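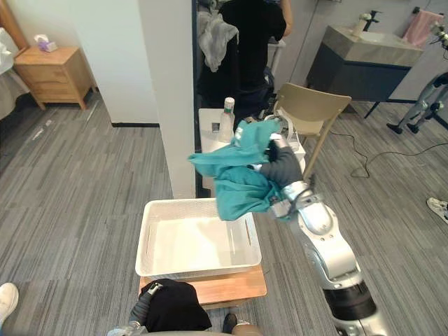
Laster Laundry Module, Reviewed: Can It Put the Washing Away Yet?

February 14, 2024

I have been promised a machine that folds shirts for most of my adult life. The Laster two-arm system, with the laundry module switched on, is the latest thing to make the promise, and Saqib Tarar was kind enough to let me spend 2 days with one at the Bakcombe demo rooms. I went in doubtful. I came out doubtful with better notes.

The pitch is simple. Clothes come off the bed, get sorted or folded, and go in a basket. A person can do this half asleep with the radio on. Laster's brochure says the module handles "everyday garments without supervision," and I'd like to talk to whoever wrote the last two words.

What it does well

Grip. I'll give it that much. Older machines I tried, including a Clomport unit I reviewed last March, treated cloth like a box that had gone soft, and would close on thin air a hand's width above the pile. The Laster gets hold of fabric and it can work with both hands at the same time. T-shirt cotton, a towel, a pillowcase — it managed to pick up all of them at my asking, and I never heard a seam go.

It is also quieter than I expected. You could hold a phone call in the same room.

What it does badly

Nearly everything that comes after the grip. Picking up a shirt is the easy part of laundry. The hard part is finding the shoulders, and the module has very little idea where shoulders are. It takes hold of whatever bit of cloth is nearest and goes from there, so what you get is a lump that has been moved.

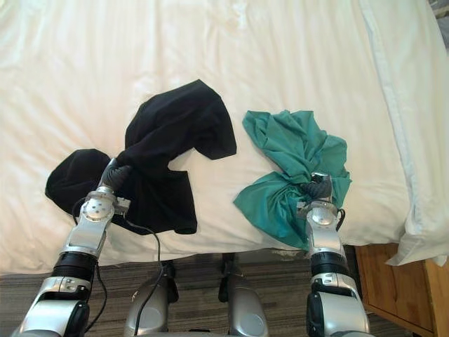 Both hands busy on the bed, the black cloth on the left and the teal one on the right.

My best timed result for one T-shirt, bed to basket, was 234 seconds, and I would not have called it folded. Tahira Awan, who runs the demos, did the same shirt while telling me about her parking. I didn't put a watch on her. It would have been rude to the robot.

Of 5 attempts at a proper square fold, 2 came out as something I'd put in a drawer. The other three I did over myself. Socks were refused outright; the module doesn't list them as supported, and you have to go to page 35 of the manual to learn this.

The supervision question

Somebody stood close by for every run I saw. Tarar says that's policy for demos and that home units will be different. Maybe. Parveen Afridi, who tests appliances for a rental chain and was there on my second day, wanted to know what happens when a sleeve gets caught on a drawer handle. She was told it was a good question. She wrote that down, and so did I.

Should you wait for it?

If you run a shop floor where the job is moving soft goods from one bin to another, and neatness doesn't matter, ask for a trial. The Rivas rig is duller to look at but does that sort of job for less fuss, so get them both in and compare.

For the home, no. Laster plans a software update that is meant to find collars and hems before the arms move, and I've asked to come back when it's ready. Until then I'm keeping my own basket by the bed and doing it the slow way — meaning the fast way.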